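Limewash, Damp and the Trouble With White Walls 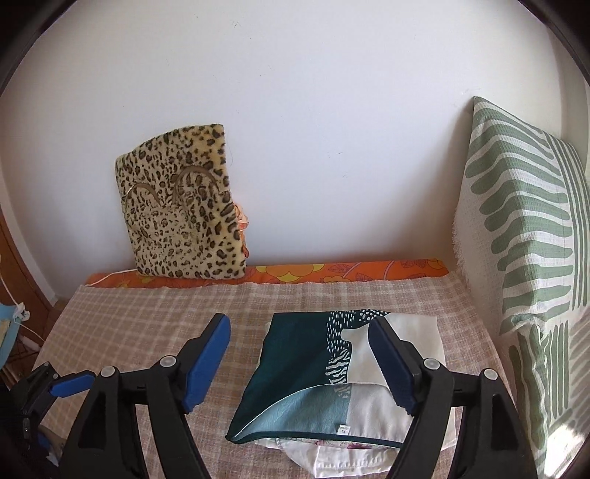
A plain white wall with light scratches and a scuffed patch.

The plastering contractor at Jament has worked on interior walls for 28 years, most of them in the older rental blocks of the Nekia district. Asked what goes wrong most often, he named the paint before the plaster.

"People put a sealed acrylic over a lime base," he said. "Moisture comes through the masonry, reaches the film and stays there. Then you get blisters, or dark specks, and the tenant washes them off with bleach and paints again."

His crew starts each job with a moisture meter. Readings are taken at three heights on every exterior wall, then repeated in January, when the heating has been running and the windows stay shut. A wall that reads high only near the floor is treated as a drainage problem. A wall that reads high in the upper corners is usually short of ventilation.

For furniture, he recommends a gap of 3 inches on exterior walls. Beds are the usual exception, as most tenants push them tight against the plaster. "You can do that on a partition wall," he said. "On an outside wall I would pull it out, at least in winter."

Scuffs are a separate matter. Flat paint marks easily and cannot be scrubbed without leaving a shiny spot. He uses an eggshell finish up to shoulder height in rooms with sound, dry plaster, and keeps limewash for walls that need to release moisture. Small scratches are filled with a fine lime putty, left overnight and sanded with 220 grit.

The Alhassan building, a block of six apartments, was his most recent full job. The old acrylic came off with a steam stripper and wide scrapers. Two coats of limewash were specified, and a third was added on the north side, where coverage was poor.

"It looks gray and patchy when it goes on," he said. "The owner called me that evening. I told him to wait until it had cured."

The next contract is a stairwell at Lullby, where the lower walls have been painted with oil gloss. He has not yet priced the stripping.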